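## 4. Equipment planning and procurement

This section sets out how the equipment for the tabletop study was chosen and paid for, and what we would budget differently. Most papers in this area report the hardware in a sentence or two and leave the purchasing to the reader. Groups planning similar work have asked us for more detail than that, so the main decisions are recorded in the order they were made.

### 4.1 Scope of the purchase

The work needed a way of recording grasps on everyday objects in shared rooms, away from the lab. We considered two routes. The first was to buy a second fixed arm and build a bench around it. The second was to buy hand-held grippers with a camera mounted on each, and to carry them to wherever the objects were. A fixed arm would have used most of the year's allocation before any recording took place, and it would have needed a dedicated room with a guarded area. The hand-held route had a lower unit cost but a higher share of small recurring items: fingertip pads, cables, storage cards and batteries.

We chose the hand-held route. The fixed arm already in the lab was kept for replaying the recorded grasps, and no new money was assigned to it beyond its regular service.

Three suppliers were asked for quotes on a complete gripper, including the camera mount, one set of pads and a carrying case. Orkar quoted $619 per unit, Pavier $734 and Hulleck $445. The Hulleck price did not include the camera mount, and the mount could only be ordered in a separate batch with its own freight charge. Once that was added, the saving over Orkar was too small to justify managing two deliveries. Pavier's gripper was the sturdiest of the three on paper, but its replacement pads were sold only with the whole finger assembly. We ordered from Orkar, with pads as a separate line.

### 4.2 Working conditions assumed in the budget

The plan assumed that recordings would be made on furniture already in the building, with the ordinary contents of a table left on it. This affected the budget more than we expected. Bare benches are cheap to record on and quick to reset, but they give the model very little to ignore. A table in daily use has cables, bags, mugs and paper on it, and the operator has to bring the gripper in past them without a rehearsed path.
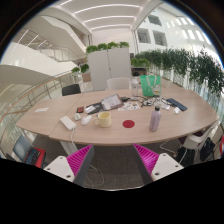

Costing for these conditions meant costing for time. In the Obi pilot, which ran on cleared benches, we allowed a fixed number of minutes per grasp and kept to it. The same allowance did not hold in shared rooms. Operators needed longer to choose an approach, longer to put things back, and a short break more often. We raised the labour line and cut the number of planned objects to pay for it. The object list was shortened by removing near duplicates, so that one mug stood in for several of similar size.

Objects themselves were a minor cost. The plan set aside a small sum for bottles, mugs and other household items, and most of it was left unspent because the rooms supplied what was needed. We would still keep the line in a future budget. Recording the same object in more than one room requires owning it, and a borrowed item tends to go home at the end of the day.

### 4.3 Consumables

Fingertip pads were treated as consumables from the start. The pads we bought are soft and ribbed, and the ribs are the part that matters for smooth objects such as metal or plastic bottles. We ordered spare pads in the same colour as the originals. A change of colour partway through would have altered the look of the fingers in every later recording, and we did not want to spend analysis time finding out whether that made a difference.

Bottles were included in the task set for a practical reason: they are tall, they can tip, and they are found in almost any room. They are also useful for planning, as a grasp on an upright bottle shows quickly whether a new set of pads has been fitted evenly. Figure 1 gives an example of the grasp as viewed from the gripper's own camera.

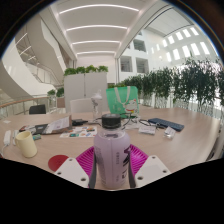
*Figure 1. Gripper-mounted view of a lavender bottle held upright between ribbed fingertip pads at the near edge of a shared table.*

Storage was the other recurring item. We had budgeted for each recording to be copied once and then cleared from the card. After the first month this was changed to two copies, kept in separate buildings, and the extra drives were charged to the contingency. That line should have been in the original request.

### 4.4 Contingency and timing

A contingency of $3000 was approved with the main request. It covered the drives, a second carrying case and freight on a late pad order. Nearly all of it had been committed by December, well ahead of the financial year end, and the remainder was held back for cable replacement.

Timing caused more trouble than price. Our purchasing office treats a gripper with a camera as two categories of equipment, and each category has its own approval form. The forms were lodged one after the other, and the second sat in the queue behind unrelated requests. Groups in a similar position should ask early whether the two can be lodged together. A single quote that lists the camera as a component may also be acceptable – this varies between offices, and ours agreed to it only for the later order.

### 4.5 Recommendations for a comparable budget

For a group starting from nothing, we suggest buying a pair of grippers before committing to a larger order. One can be in use while the other is being charged, cleaned or refitted with pads. A single unit looks cheaper in the request, but any fault then stops the work while the labour is still being paid for.

Labour should be costed from a short trial in the actual rooms. Figures carried over from bench work, including our own from Obi, will be too low. Pads, cables and storage should each have their own line, and the supplier should be asked in writing whether pads can be bought on their own and how long they will stay in the catalogue.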